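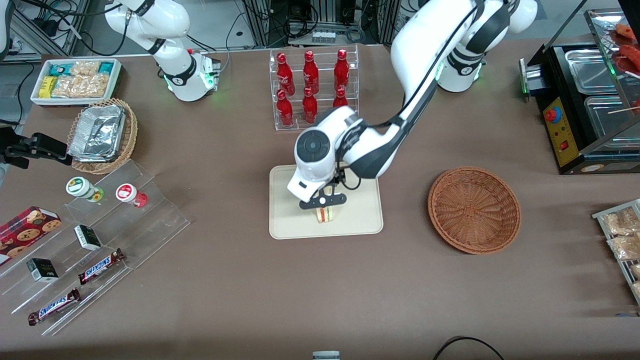
4. Mise en place du comptoir d'en-cas

Ce chapitre suppose que vous avez lu le chapitre 3 (nettoyage des surfaces) et que vous ne l'avez pas sauté pour arriver plus vite à la nourriture. Comptez une matinée pour une première installation, la moitié d'une pause-café une fois la main prise.

4.1 Avant de commencer

Vérifiez que le carton Traketti, référence 1403, contient bien le présentoir à gradins, le porte-bouteilles à deux niveaux et le sachet de patins adhésifs. Le sachet est petit, transparent et scotché sous le rabat. Il finit à la poubelle dans la plupart des installations. Pour en commander un autre, la référence est 1764, et il arrivera quand vous aurez cessé de l'attendre.

Retirez le film protecteur des deux faces de chaque pièce en acrylique. Un présentoir qui vous paraît laiteux n'est pas défectueux : il est encore emballé.

ATTENTION - N'utilisez ni alcool ni produit à vitres sur l'acrylique. De l'eau tiède, une goutte de savon, un chiffon doux. Le côté vert de l'éponge laisse des rayures que vous aurez tout le loisir de contempler ensuite.

4.2 Installation

1. Posez le porte-bouteilles au fond du comptoir, côté opposé au service, le niveau haut vers l'arrière. Monté à l'envers, il tient très bien et cache la moitié des boissons.

2. Garnissez d'abord la rangée arrière, puis la rangée avant. Étiquettes face au client. Une seule boisson par porte-bouteilles : des Coca-Cola d'un bout à l'autre, par exemple, se lisent de loin et s'inventorient d'un coup d'œil.

3. Placez le plateau blanc à rebords dans un angle et remplissez-le de snacks emballés, barres d'un côté, sachets gonflés de l'autre. Ne tassez pas. Un sachet tassé s'ouvre, toujours par le bas.

4. Disposez les barquettes en aluminium avec leurs couvercles dans le panier rond en osier, à côté du plateau. Empilez-les bien à plat.

5. Installez le présentoir à gradins de biais, sur le côté. Les petits pots vont sur la marche du haut, bien espacés, afin qu'on puisse en prendre un sans renverser son voisin.

6. Gardez le plateau beige à coins arrondis pour le service. Il se pose à plat, au milieu, et doit être vide à l'ouverture. On y dépose la commande article par article, les petites pièces comme les mini-sandwichs en dernier, sur le dessus ou à l'écart des bouteilles.

REMARQUE - Le plateau de service n'est pas un endroit où ranger les clés, les tickets de caisse ou le stylo de Taras Marchuk. Ce point figure dans le manuel à la demande de Taras Marchuk.

4.3 Réassort

Complétez les bouteilles dès que la rangée avant est vide, en avançant celles de derrière. Les pots se remplacent un par un, à l'identique : le vert à la place du vert, le rouge à la place du rouge. Bohdana Hutsuliak, qui a rédigé la fiche Ukance jointe, tient beaucoup à cette règle et passe parfois sans prévenir.

ATTENTION - Ne posez rien au-dessus des couvercles en aluminium. Ils se plissent au premier contact et ne se déplissent jamais.

4.4 En cas de problème

Le porte-bouteilles bascule : les patins manquent. Voir 4.1.

Le présentoir glisse : même cause, même renvoi.

Le panier laisse des brins d'osier sur le comptoir : brossez-le à sec avant la première utilisation. Ne le lavez pas à grande eau, il sèche mal et garde l'odeur.

Pour toute autre question, adressez-vous à Gifty Essien, au bureau Elten, le matin de préférence.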